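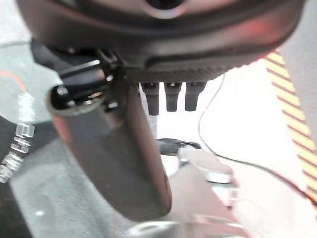
Osian Penry asked under my last thread why anyone would spend a whole evening on a gripper that was still picking up parts. Fair question! It got long, so it gets its own thread.

Print | E-mail

By Llinos Eynon
December

Short version: it was still picking, but it was picking a hair differently every night, and a hair is plenty on our cell. I'd much rather give up an evening than find out at 2 a.m. from a phone call.

For anyone new, I look after one robot cell. One! It's called Stallura (the name was on the crate and it stuck), and it loads and unloads small parts all night at our shop in Medina. I love it more than is reasonable.

What set this off was fault 1605. On our controller that's "pick position not confirmed." The arm goes down, closes, and the check comes back unhappy. Clear it, hit resume, and it runs fine for hours. The most annoying kind of fault there is.

Day shift had been clearing it and carrying on. No blame at all, I'd have done the same with a pallet waiting. But Glenys Llewellyn had been writing the time of every one in the notebook by the door, bless her, and they bunched up. Always a while after a warm start, hardly ever first thing.

So, heat? I was so sure it was heat. I had a whole speech ready about thermal growth.

It wasn't heat. Hold that thought.

First job on any evening like this: power to the safe state, lock on, tag on, key in my own pocket. Then air off, and bleed what's left in the lines. Then I wait and try the jog button to prove it's dead. I do it in that order every time, even when I only want to wipe something.

Second job is hands. I take hold of the gripper and try to wiggle it, gently, in every direction. Up, down, twist. You're feeling for a click more than a movement. You can learn a lot before you pick up a single tool.

And there was a click! Tiny. On twist only. I did it again about ten times just to enjoy having found something.

The housing hides its dirt well. That matte charcoal looks clean from across the room, and then you get your face down near the textured band and see what it's made of. Knurling is wonderful for grip and terrible for grime. I use a dry nylon brush first, then a lint-free cloth barely damp with the cleaner the manual lists.

Please don't spray anything at it. Spray the cloth. Whatever you spray at a gripper goes straight into the one gap you can't reach (ask me how I know).

The three short pegs under the band get a wipe of their own, one at a time, all the way up to the little collars. I turn the cloth to a clean patch for each. If one of them leaves a darker smear on the cloth, that's worth a line in the notebook.

I run a fingertip around each rounded end too. A nick you can't see under shop lights you can feel right away. No nicks this time, so they stayed on.

Next, every clamp and bracket. I put a stripe of paint marker across each screw head and onto the part it holds, so if the screw turns the stripe breaks. It costs almost nothing and it has saved me so many hours!

All the stripes on the brackets were whole. All of them! I was a little disappointed, which is a silly way to feel about good news.

So I went up to the wrist flange, where I did NOT have stripes, since I'd never gotten around to it when we swapped the adapter in the summer. And one of the flange screws took nearly a quarter turn before it felt snug.

There's your click.

Now the thing about the faults bunching up. The program we run overnight is called Clirnico, and it has a fast wrist flip in it that the first job of the day doesn't use. Every flip gave that loose joint a tiny nudge. Not heat at all, just the flip, and the flip happens later in the run.

Ifor Parry had guessed the flip weeks ago, by the way, and I had talked over him about thermal growth. Sorry, Ifor!

Putting it right: all the flange screws out, one at a time, threads cleaned, a small drop of the medium threadlocker, back in by hand. Then torque in a star pattern in two passes, a light one and then the full value off the sheet. Off the sheet. I don't do torque from memory and neither should you.

Then stripes on every one of them. Bright yellow this time so I have no excuse.

Cables get their own ten minutes. With the arm still locked out I follow each one with my fingers from end to end and look for shiny spots, flat spots, and any place it has been rubbing. A cable wants a soft arc with some slack in it, so the wrist can turn without pulling at the connector.

What I don't like is a tie pulled down hard at the start of a bend. I found one of those, of my own making, and cut it off and replaced it with a hook-and-loop strap. Past me was in a hurry that day.

Once everyone is out and the lock is off, I jog the wrist to each end of its travel at the slowest speed and just watch the cable. Nothing else. It's oddly peaceful.

Fixtures next! A round metal seat collects a ring of fine dust right where the part sits down, and the part then sits a touch proud, and then you get to blame the robot. Wipe the top face, wipe the edge, wipe the base. I drag a fingernail across the face at the end. If it skips, it isn't clean.

I also check runout with a dial indicator on a magnetic base. Ours was well inside what we allow, so I left it alone. Leaving things alone is a skill and I'm still working on it.

Now the part I always want to skip and never do. If you've had the flange apart, your tool point is not where the controller thinks it is. It may be very, very close. Close is how you earn another 1605.

I use a pointed pin on the tool and a pointed pin on the table, and bring tip to tip from several different wrist angles. Good light helps so much here. I take my glasses off and get right down to table level (arm in teach mode, low speed, my thumb on the enable switch the entire time).

The new tool point came out slightly off the old one in the twist direction, just where you'd expect. I saved the old values under a different name before I overwrote them. Do that! Backups of things you think you'll never want are the ones you go looking for.

Dry cycles after that, no parts. I let it go at low speed, then half, then full, with me on the outside of the guard and the door shut. I listen more than I look. A healthy wrist flip on our arm has a sort of soft whoosh, and before the fix there was a tick at the end of it that I'd stopped hearing. Gone!

Then real parts. I told myself I'd believe it after 1000 cycles with no pick faults and not before. Went home, slept badly, came in early with coffee for everybody.

It had gone past 1000 and it was still going. No 1605, not one. I may have clapped.

There was a stop on the log from just before dawn, an empty infeed, but that's the cell doing what it's told when it runs out of parts. I'll take that kind any day.

What changed in the routine: the flange is on the weekly look now, with the stripes. The notebook by the door has a column for the program name as well as the time, and that one column would have saved me the heat speech. The wiggle test is written down, so it doesn't depend on me being around.

Still on my list: the Brarkasach quick-change plate we've been promised, which has locating pins, so taking the gripper off for cleaning won't mean re-teaching the whole tool point. I'm trying to be patient. I'm not being patient.

Also on my list, softening that wrist flip in Clirnico. It doesn't need to be so fast. I timed the move once and we'd lose next to nothing by blending the corner, and the joint would have an easier life.

If you look after just one cell somewhere, tell me what's in your weekly check. I'm always stealing other people's good habits, and job 442 starts on ours soon with a heavier part, so I'd like to steal a few before then!

Print | E-mail

Comments

Osian Penry
All right, I take it back, that was worth an evening. What color do you use for the second stripe when you've had to re-torque one? We scrape the old one off and I always wonder if I got it all.

Llinos Eynon
I wipe it off with alcohol and go over it in a different color, so I can tell at a glance which screws have been touched twice. If I ever get to a third color on the same screw I'm replacing the screw.

Ifor Parry
Apology accepted. The coffee helped.

Carys Prosser
We do the wiggle test with the lights off and a flashlight held low from the side. You can see a joint shift by its shadow before you can feel it. Works best if the housing is dark and dull.

Llinos Eynon
Carys, I'm doing this tonight!!

Glenys Llewellyn
The notebook is nearly full, can we get the kind with the hard cover this time? The soft one curls up and the pen goes through it.

coldstart_benny
Careful with threadlocker near plastic housings. Some of it will craze the plastic if it runs. I put it on the screw, let it sit a second, and dab off the extra before it goes in.

Llinos Eynon
Good one, thank you. Our flange is all metal, but I'm adding the dab to the sheet anyway.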